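Ticket: Grillow blocks sticking to tabletop, Kavum tubs sticking too
Opened by: Ubaldo Fiore
Opened: 11/15/22
Status: Resolved, pending one tub

Hi there, me again (I wrote in September about the missing lid, all sorted, thank you!). New problem, and I'm not sure if it belongs to you, the table people or the oil people, so I'm starting with you. Our Grillow blocks have begun sticking to the table. Only a little, but if you leave one sitting for a while and pick it up you feel a tug, and sometimes there's a dull patch left on the wood. The tubs do it too, and the orange one is the worst. Photos attached.

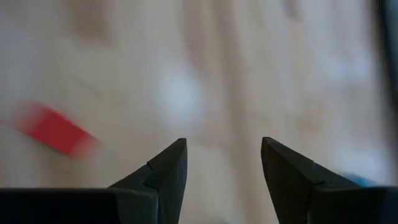
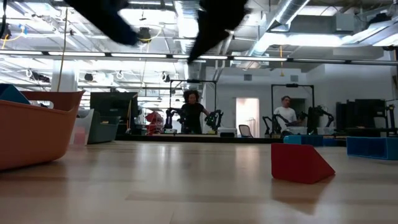
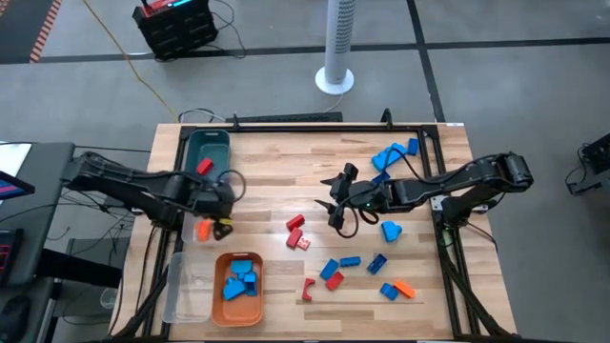
Second and third attachments: blocks and tubs out on the table.

A bit of background. The table is a Cattaneo, light wood, butcher-block style, and I gave the top a coat of Enov oil before we started using it for the blocks. It was gorgeous for the first while. The set is your 54-piece one plus a few odds and ends from an older box, so please don't go checking colours against the list, some of them won't be yours.

How we use it: everything gets tipped out, then the blocks go back in the tubs by colour. The blues go in the orange-brown tub (I know, I know, but that's the one they fit in) and the reds are meant to go in the dark green one. You'll see in the last photo one red in the tub and others out on the wood, the arch among them. The big clear tub is for whatever's left over.

Is it the plastic? Is it my oil? I'd rather not sand a whole tabletop if I can help it.

Ubaldo

----

Reply from Brunello D'Amico, Grillow support

Hi Ubaldo, good to hear from you again, and glad the lid turned up. My money's on the oil, but let's check before you go near any sandpaper. Could you try these and tell me what happens?

1. Wash 8 blocks in warm water with a drop of dish soap, dry them well and leave them overnight on a dinner plate.
2. Put 8 unwashed ones on the table overnight, away from the edge.
3. Rub a clean white cloth hard over a bare bit of the top and see if anything comes off on it.

Also, how long did the oil have before the first blocks went on?

Brunello

----

Reply from Ubaldo Fiore

Okay, done all three! The plate ones came up perfectly, no tug at all. The table ones stuck, every last one, and the flat faces were worse than the sloping sides (more of it touching, I suppose). The cloth came away yellowish and a bit tacky. So that's me told.

As for the oil, um. I gave it 20 hours. I went back and read the tin and it wants a lot longer than that, plus a wipe-down in between that I skipped completely. I also put it on pretty thick because I liked the colour it was going.

I did try moving the tubs onto a tea towel in the meantime. Works fine, looks terrible, and the clear one rocks.

----

Reply from Brunello D'Amico

That's your answer then. There's extra oil sitting on top of the wood, and it grips anything smooth. No sanding needed yet. Clear the table, wipe it over with a barely damp cloth and a little mild soap, going along the strips, then buff it dry with an old cotton T-shirt. Leave it bare for 100 hours, longer if the room's cold. Wash all the blocks and the undersides of the tubs before anything goes back, or you'll just carry the stickiness round with you.

The arches catch oil on the inside curve, so get a bottle brush in there. Same for the hollow ones.

----

Reply from Ubaldo Fiore

Reporting back! I buffed it twice because the first T-shirt came up filthy. Left it the full time (painful, we had blocks living in the bathtub) and then put one red block down as a guinea pig. No tug in the morning. Then I put the whole lot out, tubs as well, and it's all lifting cleanly.

The only holdout is the orange tub, which still has a gummy ring underneath that soap won't shift. It's a Kavum, so I realise it isn't yours, but would a bit of eucalyptus oil hurt it, do you think? I don't want to cloud the plastic.

----

Reply from Brunello D'Amico

Brilliant news. I can't promise anything for a Kavum tub, so dab a tiny spot on the underside first and give it an hour. If the colour holds, carry on and wash it off well afterwards. I'll keep the ticket open until you've had a go.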